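손잡이형 그리퍼의 손가락이 벌어지지 않는다는 보고가 처음 올라온 것은 작년 8월이었다. 델리치(Delić)의 데이터 수집팀은 그때까지 같은 장비로 2,258회의 집기 동작을 기록해 두고 있었다. 그중 585회를 나중에 버려야 했다. 팀에서 장비를 맡고 있는 파드마바티 메논을 그란옴스테드 작업실에서 만났다.

메논은 처음에 고장인 줄도 몰랐다고 했다. "방아쇠를 놓으면 손가락이 벌어지잖아요. 그런데 어느 날부터 끝까지 안 벌어지는 회차가 섞여 있었어요. 쓰는 사람은 손에 익어서 그냥 한 번 더 당겼다 놓습니다. 그러면 벌어지니까 보고를 안 해요."

문제는 기록 쪽에 있었다. 장비는 손가락 사이 간격을 값으로 저장하는데, 저장된 값과 영상 속 간격이 맞지 않는 구간이 나오기 시작했다. 학습팀의 요나스 펠토넨이 집기 성공률이 이상하게 떨어진다며 원본을 하나씩 열어 보다가 찾아냈다. 값은 다 열린 것으로 되어 있는데 영상에서는 반쯤 닫혀 있었다.

"요나스가 화면을 보내 줬는데 한참 봤어요. 저는 센서가 틀렸다고 생각했고 요나스는 시각 동기가 밀렸다고 생각했습니다. 둘 다 틀렸죠."

원인은 손가락이 미끄러지는 레일과 연결부에 있었다. 연결부를 잡아 주는 나사가 조금씩 풀리면서 한쪽 손가락이 비스듬히 걸렸고, 간격 센서는 그 앞단의 구동축 위치를 읽고 있었다. 축은 제자리로 돌아왔지만 손가락은 따라오지 않았다. 메논은 설계할 때 둘이 늘 같이 움직인다고 가정한 것이 잘못이었다고 말했다.

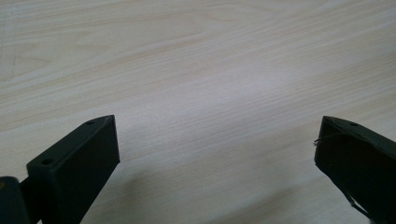
점검 절차는 그 뒤에 생겼다. 작업을 시작하기 전에 빈 탁자 위에서 그리퍼를 끝까지 벌리고, 잡는 물건 없이 닫았다 벌리기를 되풀이하면서 영상과 값을 함께 저장한다. 한 번 점검할 때 60회를 한다. 지루한 일이라 처음에는 불평이 많았다고 한다.

"열 번이면 되지 않느냐고들 했어요. 그런데 우리가 재현해 보니 처음 32회까지는 멀쩡하다가 그다음에 걸린 적이 있었습니다. 열 번만 하면 그냥 통과예요. 그래서 60회로 정했고 지금도 그대로 둡니다."

재현 과정에서는 사람이 다칠 뻔한 일도 있었다. 크룸 호자가 걸린 손가락을 손으로 풀려고 했는데, 전원이 들어와 있는 상태였다. 이 장비는 손으로 당기는 방식이지만 시험용으로 모터를 달아 놓은 것이었다. 걸림이 풀리는 순간 손가락이 닫혔고 호자의 검지가 물렸다. 멍이 드는 정도로 끝났다. 메논은 이 일을 사고 보고서에 올렸다.

"크룸은 별것 아니라고 했는데 저는 올려야 한다고 했습니다. 힘이 센 모터였으면 멍으로 안 끝났을 거니까요. 보고서에는 제 이름도 들어갔어요. 모터를 달자고 한 게 저였습니다."

이후 모터가 달린 장비에는 전원 차단 스위치를 따로 붙였고, 걸린 손가락을 만지기 전에 배터리를 빼는 것이 규칙이 되었다. 규칙은 작업대 옆에 한 줄로 붙어 있다. 배터리를 뺀 다음 손을 댄다.

버린 585회를 고르는 기준에 대해서도 물었다. 메논은 영상에서 간격을 다시 재어 저장된 값과 비교했다고 설명했다. 차이가 허용치를 넘는 회차는 모두 뺐다. 경계에 걸린 회차를 두고는 말이 오래 갔다.

"요나스는 살리자고 했고 저는 빼자고 했어요. 데이터 하나 만드는 데 드는 시간을 생각하면 살리고 싶은 마음은 압니다. 하지만 값이 틀린 걸 알면서 넣으면 나중에 뭐가 문제인지 또 못 찾아요."
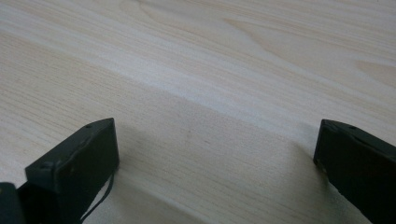 네르미나 안젤로브스키는 다 버린 것은 지나쳤다고 본다. 간격 값만 틀렸을 뿐 영상과 손목 궤적은 쓸 수 있었으니, 영상에서 잰 값으로 바꿔 넣고 표시만 달아 두면 됐다는 것이다. 그는 당시에도 같은 의견을 냈고 지금도 생각이 바뀌지 않았다고 했다. 원본은 지우지 않고 따로 보관되어 있어서 언제든 다시 해 볼 수 있다고도 덧붙였다.

메논에게 이 의견을 전하자 그는 부분적으로 동의한다고 했다. "네르미나 말대로 할 수 있는 회차가 있어요. 다만 물건이 손가락을 가리는 장면에서는 영상으로 간격을 잴 수가 없습니다. 그런 회차를 가려내는 일을 누가 하느냐가 남아 있죠."

나사 문제는 부품을 바꿔서 잡았다. 풀림 방지 처리가 된 나사로 교체하고, 장비마다 나사 머리와 몸체에 걸쳐 선을 하나 그어 두었다. 선이 어긋나 있으면 풀린 것이다. 간격 센서도 새로 만드는 장비부터는 손가락 쪽에 붙인다. 이미 쓰고 있는 장비는 구조를 바꾸기 어려워 점검으로 버티고 있다.

교체한 뒤로 같은 걸림이 다시 나왔는지 물었더니 한 번 있었다고 했다. 점검 중에 나왔고, 그날 그 장비는 쓰지 않았다. 뜯어 보니 이번에는 나사가 그대로였고 레일에 테이프 조각이 끼어 있었다. 절차에는 레일을 닦는 항목이 하나 늘었다.

인터뷰가 끝날 무렵 메논은 다음 점검표를 출력하고 있었다. 아직 고치지 못한 것이 무엇이냐고 묻자 보고하는 습관이라고 답했다. "한 번 더 당겨서 되면 지금도 안 적는 사람이 있어요. 점검표에 '다시 당긴 적 있음' 칸을 넣었는데, 지난달 것을 보니 거의 다 비어 있더라고요. 정말 없었는지는 영상을 봐야 압니다."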